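Search articles, machines, people
Search

Reading time: 4 min

Keeping the Hand in Tolerance: Nerea Llorente on Cell Upkeep at Skikstead

Nerea Llorente maintains the tabletop cell on the second floor of the Skikstead building. The cell has one arm with a robotic hand, a height-adjustable table and a control computer running Vuris, the in-house motion software. She has had charge of it since March, when the previous hand was retired after 1,737 logged hours.

Her first change was to the order of the morning checks. The old sheet began with the software. Hers begins with the wrist.

"If the wrist joint has play in it, every number you read after that is wrong," she says. "You can calibrate for an hour and store a very accurate record of a loose screw."

The check is done with power on and brakes engaged. Llorente takes hold of the hand at the palm, applies a light load in each direction and reads a dial indicator clamped to the table. Anything above the limit on the sheet stops the day's work until the flange screws have been removed, cleaned and torqued again. She does not retighten a screw in place. Threadlocker that has already cracked, she says, gives a false torque reading.

Next come the cables. The hand's power and data lines run along the outside of the wrist, and most of the faults she has traced were in the first bend behind it. A conductor breaks inside its jacket, the finger controller drops out for a few milliseconds, and Vuris records a communication error with no location. The usual response used to be a restart.

"A restart clears it, and then it comes back at a certain wrist angle," Llorente says. "So I rotate the wrist slowly through its range and watch the error counter. If it climbs at the same angle twice, I change the cable. I don't test it a third time."

Replacement cables come from Kjærgaard, cut to length. She fits them with the wrist at the far end of its rotation, so that the slack is set for the worst position. Ties are left loose enough to slide by hand. A tight tie near a joint moves the bend to the edge of the tie, and the cable fails there instead.

The fingers are driven by tendons, and these stretch. New tendons are run in for 287 open-and-close cycles before the first tension adjustment, a figure Llorente took from her own log. Before that point the tension drops quickly; afterward it settles. She adjusts again at 739 cycles and then weekly. Tension is set with the hand fully open, the thumb last, as its routing crosses the palm and is affected by the others.

Asked what she would alter in the design, she names the fingertip covers. They are glued on. Removing one takes around 4 minutes with a plastic blade, and the old adhesive has to come off completely or the new cover sits proud and shifts the contact point. 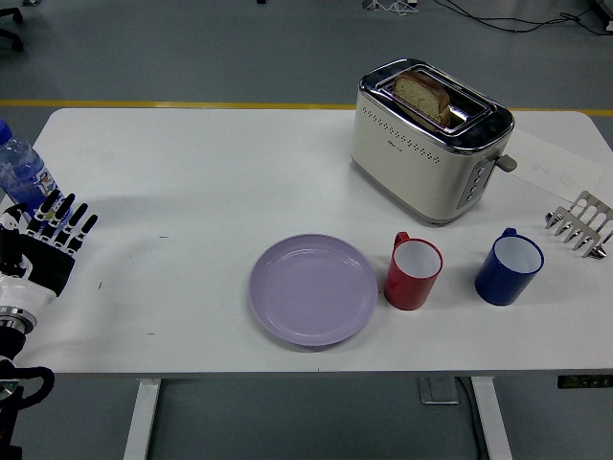 Calibration of the arm against the table is the longest part of the routine. The table can be raised and lowered, and any change in height invalidates the stored surface plane. Llorente touches off the surface at several points, enters the plane in Vuris and then runs a slow approach over the objects used in the breakfast task. These differ enough in height to expose an error: the lavender plate is nearly level with the table, the red and dark blue mugs are well above it, and the bread standing in the toaster is higher still. A plane that is slightly tilted may pass at the plate and fail at the toaster. She starts each approach with the fingers open and lowers the speed for the metal toast rack, where the dividers leave little room for a fingertip.

"The rack is where I find out if the tendons are uneven," she says. "One finger arrives late and touches the wire. On a mug you would never see it."

Mug handles are a separate matter. The grasp routine expects a handle direction as an input, and a wrong value loads the finger joints sideways. After two bent pins in one month she asked for a force limit on the closing move, and it was added. She has not replaced a pin since.

Her records are kept on paper at the cell and copied to the Tindstead maintenance database at the end of each shift. The paper version includes remarks the database has no field for, such as a change in motor sound. She listens for that with the room fans off.

The next job on her list is the bearing in the base joint. It is still within limits, but the friction reading has risen at each of the last few checks. The spare is already on the shelf.

Contact | © Skikstead Technical Review | Back to top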